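Setting a Small Table: Plate Size and Color in Shared Dining Rooms
Student project report, Interior and Product Studies
Submitted by Baiba Jaunzems and Mackenzie Gagnon

1. Background

The dining room at Huranham residence hall is used by 61 students on a normal evening. In August the hall replaced its long tables with smaller ones, and the old white dishes soon appeared too large for the new tops. Our project asked which plate would suit the smaller table and whether a colored plate would help residents find the fruit course, a dish that was often returned to the kitchen untouched.

2. Materials

Three plates were compared: the white dinner plate already in use, a gray side plate from the Veker range, and a round teal plate with a broad flat rim and a recessed well. Fruit was chosen as the test food for its simple shapes and strong colors. The table surface was kept the same throughout, a light wood grain close in tone to the new dining tables. 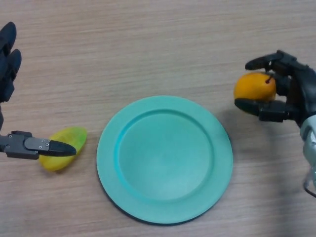

Figure 1. Teal plate, empty, with the yellow fruit placed on the table to its left.

The wide rim of the teal plate takes up a good part of its total width. We had expected this to be a fault. In the layout trials it made placement easier, as the well marks out the serving area and the rim leaves a border between the food and the table.

3. Method

Each plate was set out in 10 layouts, with the fruit either beside the plate or inside the well. Photographs of the layouts were shown to eight residents, who marked the one they found clearest. A longer questionnaire was then left at the serving counter from 5 p.m. and drew 159 replies.

4. Results

The teal plate was preferred in most layouts. Replies mentioned the contrast between the plate and the fruit more often than any other feature - several residents wrote that the white plate made the table look unfinished. Orange fruit on teal received the strongest response of all the pairings.
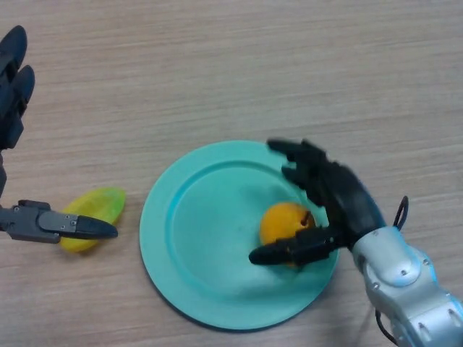
Figure 2. Small orange fruit in the well of the teal plate, toward the right side.

Fruit placed off center was not judged untidy, although some 10 replies asked for a second piece to fill the well. The gray plate was considered neat but dull.

5. Limits and Further Work

Only one table surface was tested, and the evening lighting in the dining room is warmer than the light in our workroom. We recommend repeating the layouts on the dark tables in the Siliņa wing before any order is placed. Stacking height and dishwasher wear were outside the scope of this report.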